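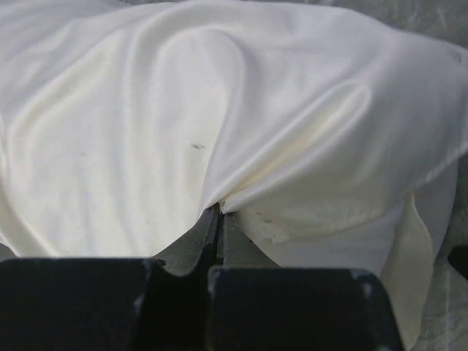
Carol Dawber avait gardé les taies de sa mère dans le placard du couloir, à Grondach, depuis février. Il y en avait 12. Elle en prit une, crème, un peu satinée, et la posa sur le lit de la chambre 2.

Geert Koster attendait à la porte avec les oreillers.

— Les locataires arrivent à six heures, dit-il.

— Je sais.

Elle chercha l'ouverture du tissu, puis y glissa un coin de l'oreiller.

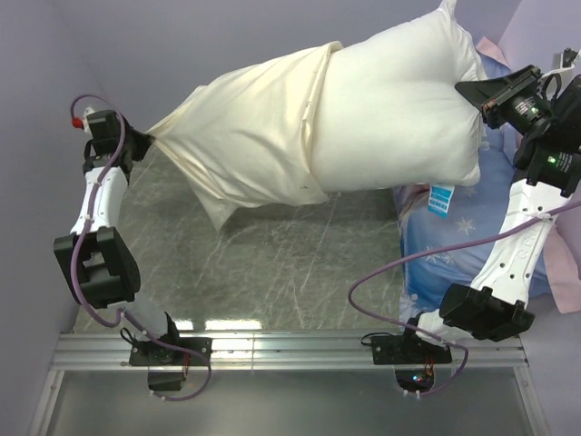 Sa mère tirait toujours la taie par les coins, d'un coup sec. Carol n'avait jamais su le faire. Elle avançait par petites poignées — un côté, puis l'autre — et recommençait quand la couture tournait.

— On aurait pu en acheter chez Boyer, dit Geert.

— Celles-ci sont très bien.

Il n'insista pas et alla ouvrir la fenêtre.
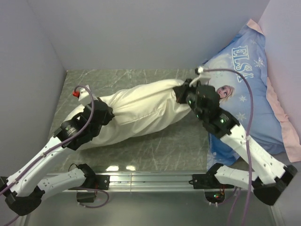 Carol tapota l'oreiller au milieu et le posa contre le mur. Dehors, le car de Sundavley ralentissait dans la côte. Elle tendit la main vers la taie suivante.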